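Compré la camisa Bilham en mayo, en azul claro, talla M, y desde entonces la he llevado al trabajo casi todas las semanas. Es un modelo de botones, corte recto, algodón con un poco de elastano. Antes usaba las de Fetico, que encogían de largo al segundo lavado.

## Tejido y corte

La tela es de peso medio. No transparenta y aguanta bien el roce en los antebrazos, que es donde se me gastan todas. De hombros me queda justa, sin tirar al extender los brazos hacia delante. El bajo es lo bastante largo para llevarla por dentro del pantalón una jornada entera sin tener que recolocarla.

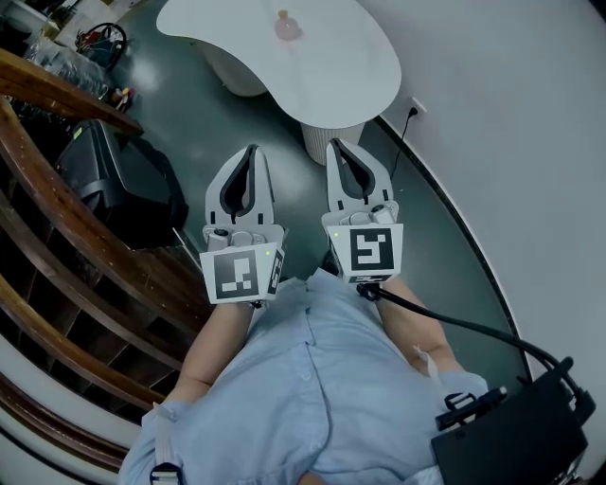 *La camisa azul claro, con los brazos hacia delante.*

Los puños tienen dos posiciones de botón. Yo uso la más estrecha. El cuello es blando y pierde algo de forma al final del día; si se va a llevar con corbata, mejor mirar otra cosa.

## Lavado

La lavo a 30 grados y la tiendo en percha. Lleva 22 lavados y el color ha bajado muy poco. La etiqueta dice que resiste hasta 600 ciclos de abrasión, dato que no tengo forma de comprobar. Plancharla me lleva nueve minutos con vapor, bastante más que la Mạc que tenía antes. Si se saca de la lavadora enseguida, se puede pasar sin plancha para un día normal.

Un botón se soltó en la sexta semana. Venía uno de repuesto cosido en la costura interior, así que lo cambié en casa. 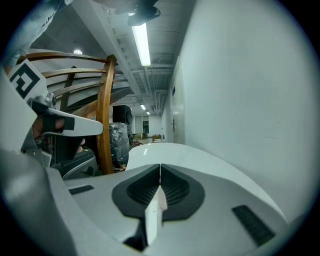

*En el trabajo, con las dos pinzas blancas.*

## Tallas y compra

La pedí en la tienda Larar. Mi compañero Diệp Lương, que es más alto, probó la L y le faltaba manga; acabó devolviéndola y el reembolso tardó 6 días. La tabla de medidas acierta en el pecho y se queda corta en los brazos.

**A favor:** tejido resistente, buen largo, color estable.

**En contra:** cuello blando, botones cosidos con poco hilo, manga corta para gente alta.

Volvería a comprarla en el mismo color. La blanca la dejaría para cuando saquen el cuello reforzado.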